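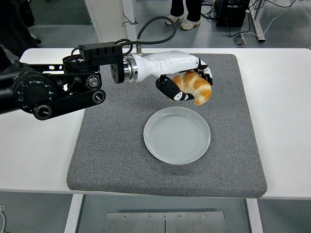 Can a robot plate soft bakery items in a small cafe yet, or is it still a job for staff?

For a narrow menu, one arm can do it today, at a slower pace than a person and with someone close by to clear faults. Mixed trays and anything glazed are still staff work.

Posted 2024-05-22 by haugen_lineside

More detail on my case: counter service, 241 pastries on a normal morning, one plate per order. Gandden quoted us an arm with a multi-finger hand. Their sheet lists cycle time but says nothing about crumbs or crushed layers.

Reply 1

Ask for the grip force range and the drop rate on your own product. We ran a Drota cell for 9 weeks on rolls and flaky items. Average was 18 seconds per plate. Rolls were fine. Flaky items shed enough that the finger pads needed wiping several times a shift, and the wipe-down was manual. Force control was adequate once tuned - the tuning took longer than the install. Budget for a guard or a speed limit if people walk behind the station.

Reply 2

tongs

Reply 3

Depends on volume. Prundadent told us their break-even was some 1100 plates a day, single shift. At 241 you would be paying for an idle arm. They have a revised hand due in July - I would wait for that and ask for a trial before signing anything.

Last updated: 2024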